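Posted in: Home & Garden > Bathrooms > Bins and storage

Where do you put a bin in a tiny shower room?

We've just moved into a flat in Femurport (built 1957, bathroom redone much later by somebody who loved beige tiles) and I can't find a spot for a bin. There's a curved shower in one corner, the door is right next to it, and the loo and basin take up the rest. My old pedal bin came with us and every time I open the shower it's in the way. I tried it under the basin but then I kick it when I brush my teeth. Do people just manage without? Or is there some slim thing I should be buying? Budget is small, we've spent everything on the move!

2 answers

Answer 1

Get a Plakel one that hangs on the wall. Job done.

Answer 2

I wouldn't drill into the tiles if you're renting, and the hanging ones fill up in 2 days anyway (we had one, it went to the charity shop in May). What worked for us was the dead bit of wall between the door and the shower. It looks too small to be any use, but measure it at floor level – a curved enclosure bends away from the wall more than you'd think, and a little round basket sits in there nicely. Ours is a wire mesh one, reddish brown, no lid.
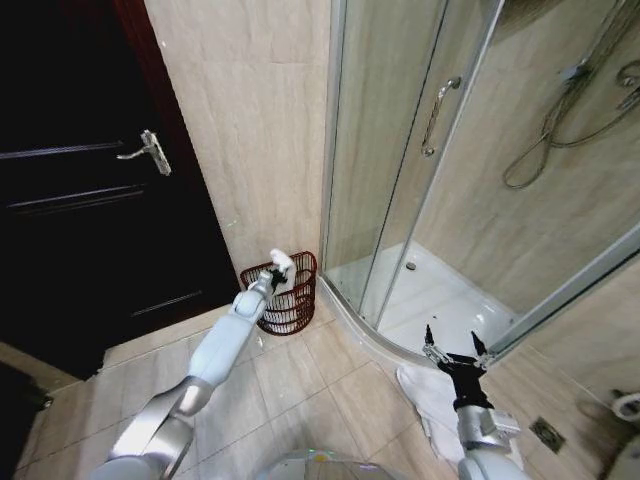 I'd go for no lid if you can bear it, as a pedal bin needs space in front for your foot and space above for the flap, and you've got neither. The open sort takes tissues and cotton wool and the odd packet, and anything nasty goes straight out to the kitchen. You do want a liner in wire mesh or the small bits fall through. I use the smallest bags from Clolero and fold the top over the rim so it doesn't show much. Check your shower door slides and doesn't swing out, though – if it swings you'll be knocking the basket over every morning.

Mine was from Eglītis, in with the office things of all places, so look there as well as under bathrooms. They had 3 sizes and I got the smallest.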